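The Great Unfolding

I have a towel problem. Also a T-shirt problem, and a napkin problem, and if you open the hall closet too fast, a fitted sheet problem that lands on your head. For years my system was to wash everything, dump it on the guest bed and close the door. Then my sister booked that bed for November, and I finally had to learn how to fold.

I started with T-shirts, since I own far too many of them (one says Kakunia across the chest and I still don't know where it came from). My method had always been the chin method. You pin the collar under your chin, flap the sleeves in and hope. What you get is a lump with a neckline. So I moved to a table, and what a difference a table makes! You lay the shirt face down, smooth it from the middle out, bring each side in to meet the shoulder line, and fold up from the hem. I was slow. My first pile took me an entire episode of a baking show plus the credits, and it leaned.

Towels were easier, though everyone has opinions. My mother did thirds. My college roommate did a roll and would not discuss it. I tried both for 10 days and settled on thirds, because my shelf is shallow and rolls kept wandering off the front of it. I'm also a convert to picking a towel up by the corners. Grab it anywhere else and it goes up in a bunch, and then you spend your time hunting for a corner along all that hem — every single time.

Color helped me more than I expected. I stack by color now, reds with reds and oranges with oranges, so I can tell at a glance whose pile I'm adding to. A plain pale surface is best for this work. On my old flowered tablecloth I kept losing washcloths. 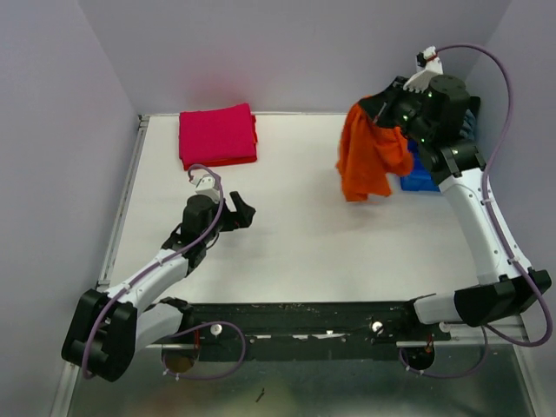 Seul-gi Ma thinks I fuss too much over the flat part. Shake it hard first, she told me, two good snaps while it hangs, and half the wrinkles are gone before the cloth ever touches the table. She also does her folding right away and never lets a basket sit overnight, which I admire from a distance.

I've added the snap. It's loud and the cat hates it, but my edges do line up better. The fitted sheets are still in the closet, and I'm opening that door slowly.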